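## Bags, bins and one small hook

Since December we have a new way with the trash in the shared rooms on the second floor, and I was asked to write a few lines for the newsletter so that everyone does it the same way.

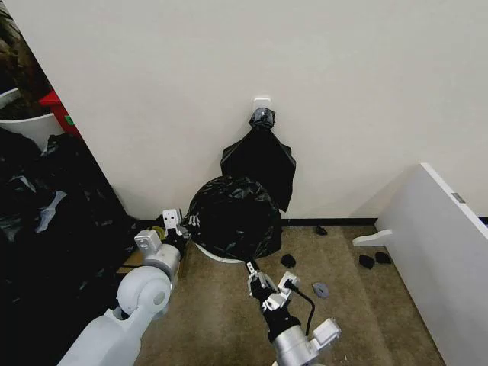
Until last month the spare bags were kept in the supply closet near the stairs. It is only one short walk, but people did not make it. When a bin was full, they pressed the paper down with a foot, and the next person pressed it down again, and in the end the bag tore when somebody lifted it. I have done this myself, so I am not blaming.

Now there is an adhesive hook on the wall by the bin, and a bag hangs on it by its handles. The idea came from Ewan Wihongi in the Harawira room, who did it this way in his kitchen at home for years. We tried it first in his room and then in the Vivero room, and after two weeks both rooms asked to keep it.

### Putting in a new bag

Please open the bag fully before you bring it to the bin. The black ones stick together at the top, and it helps to rub the edge between your fingers. Then put it over the bin and fold the edge down on the outside, all the way round. The bags are a size too large for our bins, so there will be a lot of extra plastic. This is normal. If the bag stands up like a balloon, there is air below it. Lift one side of the edge, push the bag down with your flat hand until it touches the bottom, and fold the edge back.

Some of you make a knot in the extra plastic at one side, so that the edge sits tight. I find this good for the paper bins, but please do not do it in the kitchen. The knot becomes so hard there that the person who empties the bin must cut it.

We changed to the larger bags because of the price. Sesex sells them in boxes of 2,000, and one box will be enough for us for a long time. The old bags from Brarkia fitted better, I agree with everyone who wrote to me about it, but they came in small rolls and we were always ordering. When the box is finished we can talk about it again.

### About the hooks

I ordered 15 hooks and not all of them are on the wall yet. If your room has none, write to me and tell me where the bin stands. A few notes from the first weeks:

- The wall must be clean and dry before the hook goes on. Wipe it, wait, then press the hook for the time it takes to count slowly to 33. (The package gives a shorter time, but ours fell down.)
- Do not hang anything on it until the next day.
- The hook is for light things. In the Vivero room somebody hung a coat on it and it came off with a piece of the paint.
- Loop the handles over the hook with a simple knot. A bag that is only laid over it slides down when the door opens.

A question I received is whether the hanging bag may be used for trash as well, when the bin is full. Please don't. It is too heavy for the hook, and also the bag then touches the carpet, and we had coffee on that carpet one time already.

### The floor around the bin

The carpet is vacuumed 2 times in the week, in the evening after 6. Between these times small things collect around the bins, mostly scraps which did not quite go in. The vacuum cleaner does not like pieces of plastic. They go round the brush and the machine begins to smell, and then I have to turn it over and pull them out with scissors. So if you see torn bits of bag or crumpled paper on the floor, pick them up, also when they are not yours. Look next to the furniture too, near the feet, where the vacuum cleaner cannot reach well.

When you take out a full bag, press the air out before you tie it, but with the opening turned away from your face. Full bags go to the large container in the yard and not in the corridor, even for five minutes – the corridor is the fire exit. The yard door is open until 7 in the evening. If you work later than this, leave the full bag tied in its bin and take it down the next morning.

Glass and batteries still have their own boxes at the entrance. The battery box was nearly full when I wrote this and I will bring it away before the holidays.

### Still open

The Harawira room has asked for a bin with a lid. I have looked at two models and both are more expensive than I expected, so I am waiting for an offer. If somebody has a round one at home which is not needed, I would be glad to have it for a trial. You can leave it by my desk with a note on it, so that it is not taken for trash.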